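Hair clip spring keeps pinging out, worth mending?

Posted by Masau
Hello all, hoping somebody kind can help. I've got thick hair down to my waist and I get through claw clips like biscuits. The spring in my favourite came out on Wednesday while I was doing the washing up and it took me ages to find it under the cooker. I've pushed it back in 2 times now and it holds until I bend down to tie my shoes, then off it goes again. Is there a proper way of doing it, or should I give in and buy another?

3 replies

Jihad Chidiac
Oh, I do sympathise, my daughters have had some 13 of these between them and I've mended most! Take the pin right out first, then squeeze the spring with small pliers and slide the pin back through both halves and the coil together (do it inside a clear bag, so it can't fly off). If the pin feels sloppy, a tiny dab of glue on each end will keep it put, but let it dry overnight and don't get any on the coil or it'll never open again.

twal3261
just buy a new one, they're cheap

Plullent
Jihad's way works for me too. Do check the plastic round the pin holes though, love, as once that has cracked no spring will stay in for long. I keep my dead ones in a jar for the springs.

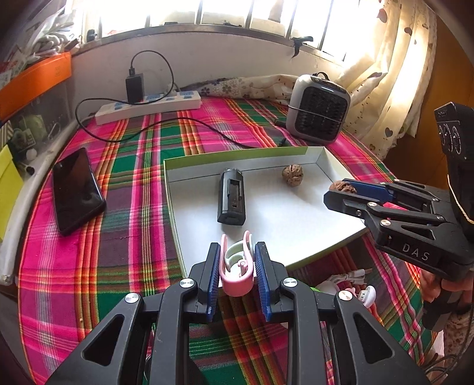

Pink and pale green claw clip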